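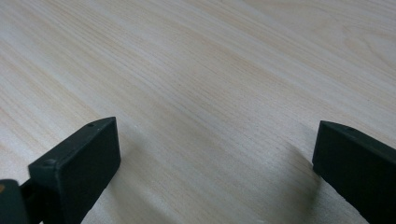 Godard is the name we gave to our worktable, after the street where we found it in October. It stands now in the back room of the Ledano house, near the window, and most of our small repairs are made on it. The surface is very pale, a creamy beige with a little pink in it, and the fine lines of the grain run across in a diagonal and then open into wide round arches on one side. I like this part most. When I sit down in the morning with my coffee, I follow the arches with my finger before I begin to work.

**The size.** The table is wider than our old one, and two persons can work side by side without touching elbows. We had to take the door of the room off its hinges to bring it in — my back still remembers this.

**The color.** My family wanted a dark table, like the one my grandmother had. I wanted a light one. On a light surface I can find a small screw or a needle at once, and in winter the room feels less gray. The bands of warm beige and almost white go well with the curtains, which we bought much earlier at Bawa.

**The care.** I wipe it with a soft cloth and a little soap from Evau, and after this with a dry cloth. I do not use the rough side of the sponge. For glue and paint we put down a sheet of cardboard, and hot cups go on the window shelf.

**The price.** The seller asked 2000 for the table with 2 benches. We had no place for the benches, so we paid 1000 for the table only and carried it home the same evening.

**The house.** It was built in 1811, and the floor of the back room is not level anywhere. Under one leg of the table there is a folded piece of felt. I change it every spring, when it becomes too thin and the table begins to rock.

**Next to do.** The room still needs a better lamp for the evening. I would like one with a long arm, which I can turn to the wall when I do not sew. The shelf for the thread boxes will come after this, if there is space left beside the window.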